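Farquharson Center Continuing Studies
Everyday Order: Small Systems for Home and Desk
Handout 4: The Pencil Case

Welcome back! Last time we did kitchen drawers, and a lot of you wrote on your slips that you wanted something smaller and less sweaty. So tonight is the pencil case. I have been looking forward to this one since August, and I'll admit I own more pouches than a grown adult should.

Please have the Medton reader open at the chapter on containers. You only need the first half. The second half is about garages, and we'll get there.

1. Why start with something so small

A pencil case is a complete storage system you can hold in one hand. It has a boundary (the fabric), a door (the zipper), contents that come and go all day, and a traffic problem every time you want the one thing at the bottom. Everything we said about drawers applies, only you find out much faster whether your plan works. Rearrange a closet and you may wait a season to learn that you got it wrong. With a pouch you know by lunch.

It also costs nothing to practice on. If you hate the result, tip it out and go again!

2. Kinds of case

Three shapes cover most of what people bring to class.

The soft pouch. Fabric, one zipper along the top, wider than it is tall. Forgiving, light, squashes into a bag. Things slide around in it, and long items tend to settle along the bottom with the little things riding on top.

The hard box. Lid and hinge. Great for anything with a point you care about, hopeless in an overfull bag.

The roll. A strip of cloth with a slot for each item, tied or buttoned. Beautiful to look at and slow to use. Wonderful for colored pencils and brushes.

Most of our work will be with the soft pouch, for the simple reason that most of you carry one.

3. Terms we'll use

Mouth: the opening when the zipper is fully back. A long mouth shows you everything. A short mouth makes you fish.

Track: the two rows of teeth or coil the slider runs along.

Slider: the part that moves.

Pull: the tab or cord hanging from the slider. A pull in a different color from the case is a small joy, and you'll find it without thinking.

Standing end: the end you hold still while the other hand moves the slider. Soft cases have no stiffness of their own, so if you skip this the whole pouch just follows your hand across the table.

4. Opening a soft case properly

I know, I know. You have been opening zippers since you were four. Try it slowly anyway, because half the torn linings I see come from one quick diagonal yank.

Lay the pouch flat on the table, long side toward you. Take hold of the pull itself and leave the fabric beside it alone. Draw along the line of the track, low and level. If it catches, go back a little before going forward again; a bit of lining has probably folded into the teeth. Clear a space next to the pouch before you start, so that whatever comes out has somewhere to go.
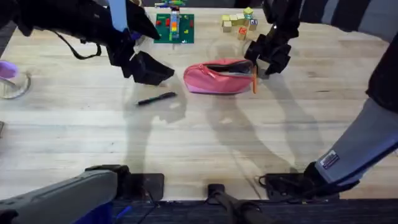 Avik wrote back after reading the draft of this section to say that flat on the table is fine for emptying, but that for everyday use a pouch ought to be opened standing up, propped against a book, so the pens lean instead of spilling. The same note argued that a pen you use every hour has no business inside the case in the first place and should live on the desk, with the pouch kept for everything else.

I love both points, and I've changed my own habits on the second. On the first I'd split it this way: flat for sorting, upright for working. If you try the book trick, pick a heavy book. A paperback slides.

A pink pouch with an orange pull, by the way, is my idea of good design. You can spot it on a pale wooden table from across the room, and your fingers know where to go.

5. The emptying exercise (in class, in pairs)

Take everything out. Yes, everything, including the grit.

Group by what your hand does with the thing, and forget what the thing is called. Writing, erasing, cutting, sticking, measuring, fixing. A highlighter is a writing tool. A paper clip sticks. The tiny screwdriver you've been carrying since you bought your glasses is fixing, and it's allowed to stay if you have used it this year.

Test every pen on scrap paper. A pen that skips gets one second chance after a good scribble. Caps go back on as you test, or you will end up with a pile of orphans.

Turn the pouch inside out if the fabric allows and brush the seams. Graphite dust collects at both ends. An old toothbrush is perfect.

Swap with your partner and explain your groups out loud. This part always gets noisy and I never want to stop it.

6. Putting back

Long things first, all lying the same way. Points toward the closed end of the zipper, so that you meet the blunt ends when you reach in. Flat things (a short ruler, sticky notes) go against one side wall. Small loose things need a second container inside the first: a mint tin, a coin purse, a twist of cloth.

Close the zipper. If you have to press the sides together to get it shut, something has to come out. My rule is that a case should close with one hand on the pull and the other resting lightly on the standing end.

7. A note on how much

The Cidska tally, which our evening group kept last term, makes good reading if you like that sort of thing (I do!). We emptied 34 cases and laid out 493 items. Of those, 172 went home in the bag for discards or for sharing, mostly dried-out pens and erasers gone hard. Look at your own pile with that in mind, but please don't turn it into a race. One member kept every single item and had good reasons for each.

8. Care

Fabric pouches: check the label first. With no label, sponge the outside with cool water and a drop of dish soap, then leave the case open to dry. Ink marks rarely come out completely and I think they look rather nice.

Stiff zippers: rub a plain graphite pencil along both sides of the track, run the slider back and forth, and wipe off the extra. A stub of candle works too, although it picks up lint.

Missing pull: a loop of ribbon or bootlace through the hole in the slider. Choose a bright one.

9. For next time

Use your case as you packed it for one full week without improving it. Keep a slip of paper inside and make a mark each time you have to dig for something, with the name of the thing beside it. Bring the slip, creased and inky is fine.

Read the Medton pages on containers inside containers, and answer in a short paragraph, no more than 400 words: when does a divider help, and when is it just one more thing to move out of the way?

Bring a second case if you have one, as different from the first as possible. Spare ribbon will be on the side table, and the scissors live in the top drawer.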